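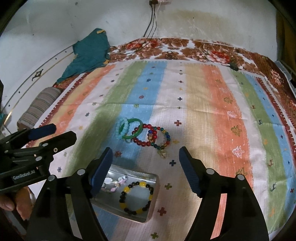

Open day at Grolmont – anyone else go?

marshfiddler
Went over in November with my brother-in-law and I'm still talking about it, so bear with me. The part I liked best was the hand-held gripper table run by Povilas Stankevičius from Metent. You squeeze the thing yourself and try to move small stuff. I queued behind a whole school group and didn't mind one bit!

tollgate_ann
We got there late and only caught the Jandbridge talk. Gunārs Žukauskas said they had 288 practice runs from visitors by lunch, which sounded generous to me. Was the table any good, or just a toy?

marshfiddler
Not a toy at all, Ann. 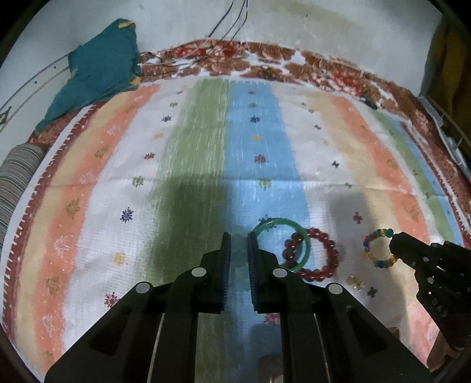 Jewelry is a much harder test than the blocks they usually bring to these things, and I wish they'd do more of it. Beads roll and sag and each one wants to go its own way. A solid bangle like the green one is one kind of problem, and the multicolored bracelet the right-hand gripper has hold of is quite another – you're pinching a string of little round things and hoping. I'd have stayed all afternoon.

quillback
Going to disagree, kindly. Picking up a bracelet with your own hand on the handle tells me very little about what a robot can do alone. I wanted to see Rimkutė's arm running and it was roped off.

tollgate_ann
Fair, but 600 people came through that door, quillback, and most wanted to try something.

quillback
True enough. My granddaughter had two turns and wants to go back.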